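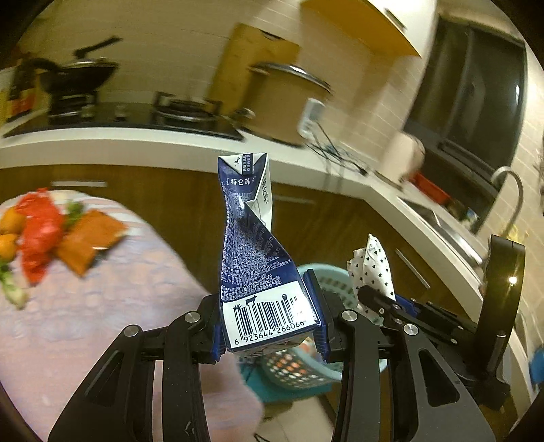 ## Chapter 7. Sorting Household Waste at the Source

Household waste is produced in every room of the home, and much of it is set down on the nearest surface before it reaches a bin. A milk carton, a paper napkin and an empty wrapper may lie within reach of one another, yet each belongs to a different stream. The first decision in any recycling system is therefore made by the resident.

This chapter considers that decision. Section 7.1 defines the main classes of domestic packaging. Section 7.2 examines the beverage carton, a layered product that many local programs treat separately from ordinary paper. Section 7.3 presents the Lalero district survey, in which Wojciech Duda recorded the sorting habits of 147 households during February.

Students should read the survey tables before attempting the exercises. The following terms are used throughout:

- **Stream** – a group of materials collected together
- **Residue** – matter left after sorting
- **Contamination** – material placed in the wrong stream

### 7.1 Classes of Domestic Packaging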